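Workshop notebook, conservation and mounts
Macapagal Gallery, lower level
17 Sep 2021

Writing this up properly tonight while it's fresh, because the last time I left a loan notebook entry for "tomorrow" it was three weeks before I got to it and Carla had to ask me what half my pencil marks meant. So, a long one. Get a coffee.

The Brotness bequest crates are all in now. Dennis signed for them at the loading door and then very kindly stayed to help me bring them down in the freight elevator, which is still making the noise. The crates themselves are lovely work, screwed and gasketed, with the old Dretuvville museum stencils on the lids, and I would like to keep at least one of them when we are done if the registrar will let me. We let everything sit closed overnight to settle to the room before opening. The hygrometer in the crate room read a little higher than I like when I came in, so I've moved the dehumidifier closer to the door and I'll look again in the morning.

First crate opened: the textile samplers and the two small frames. Everything in this one matches the packing list except that sampler 14 has been packed in the slot marked for 17, and 17 is in the slot for 14. I've left them where they are and written it on the list in red. Please don't swap them back until Afaf has photographed them in place, as she wants the condition photos to match the crate as received. I know it looks wrong. Leave it!

Sampler 14 is in better shape than the report led me to expect. The linen is sound, the reds have held up beautifully, and the only active trouble is along the lower hem where somebody long ago stitched it to a cardboard backing with what looks to me like ordinary sewing thread. The cardboard has gone brown and so has the strip of linen behind it. I'd like to take the stitches out one by one under the magnifier and get it off that board before anything else happens to it. Wissam thinks we should test the blue first in case it bleeds when we come to humidify, and he's right, so that goes ahead of everything. I cut the blotter squares this afternoon and put them in the second drawer with his name on the envelope.

Sampler 17 is a sadder case. There's a split running down from the alphabet row, and whoever repaired it did so with great affection and the wrong glue. I've tried a corner of the glue with a barely damp swab and it softened a bit but also went white, so I stopped. I'd rather ask Carla before I go any further, as she dealt with something very similar on the Simasitz banners and I remember her being pleased with how it went. Carla, if you read this before I catch you, the swab and my notes are in the covered dish on the left-hand bench.

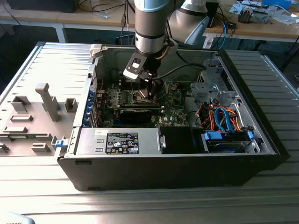
The two small frames are both gilded, both with losses at the corners, and one has a backboard held on with so many tacks that I spent most of an hour just getting to the point where I could see the back of the picture. I kept every tack, in order, taped to a card. There's a framer's label under there, mostly eaten, with part of a street name and nothing else I can make out. I've told Afaf, who is going to try it under raking light. If we could get a framer out of it, that would help the donor file a great deal, as the family only remembers the pictures hanging on the stairs and has no idea where they came from.

On the subject of the family, they have asked very nicely if they can come and see the work in progress, and Anas has said yes. I think it's a good idea. People who give things away like to know the things are being fussed over, and we do fuss. But I'd ask that we have the samplers lying flat and covered when they come in, and that we show them the finished frame corner and not the one I'm in the middle of, which looks frankly alarming at present.

Mounts. I made up a trial tray for the smaller textiles with the washed cotton over polyester felt, on the honeycomb board we had left from April. It came out a shade too soft, and when I laid a scrap of old linen on it and tilted it to the display angle the scrap crept downward very slowly, which gave me quite a turn even though it was only a scrap. The second try, with a thinner felt and the cotton pulled tighter, is much better. It held at the display angle all through lunch. I'll leave it tilted overnight with the scrap on it and a pencil tick at the top edge, so please nobody straighten it out of kindness.

The cotton, by the way, is nearly finished. I washed the last long piece this morning and there's just enough for both samplers if I cut carefully and don't make any more trial trays. Dennis is putting in an order and would like to know if anybody else wants anything added to it. I've asked for more silk crepeline, the fine pins, and a new blade for the mat cutter, which is dragging on the bevels and has been for a while (I know, I should have said so sooner).

Case lighting: Anas came down with the meter and we talked through the end gallery. He would like the samplers in the wall case by the stairs, where visitors come on them as they turn the corner, and I do see why, it's a wonderful spot. My worry is the window on the landing. He has offered to put the film on it and hang the blind back up, and I said I'd be happy if we could take readings over a full day before deciding. We parted friends. He also wants the label text in the same typeface as the Brotness portraits upstairs, which is fine by me provided it's a size bigger. I watched a gentleman last week with his nose practically on the glass.

Still to do: blue test with Wissam, Afaf's photographs of the first crate, the backboard label under raking light, and the glue question for Carla. I'd like all of that settled before we open the second crate, which has the ceramics in it and will want the whole of the big bench.

The key to the crate room is back on its hook. The spare is with Dennis.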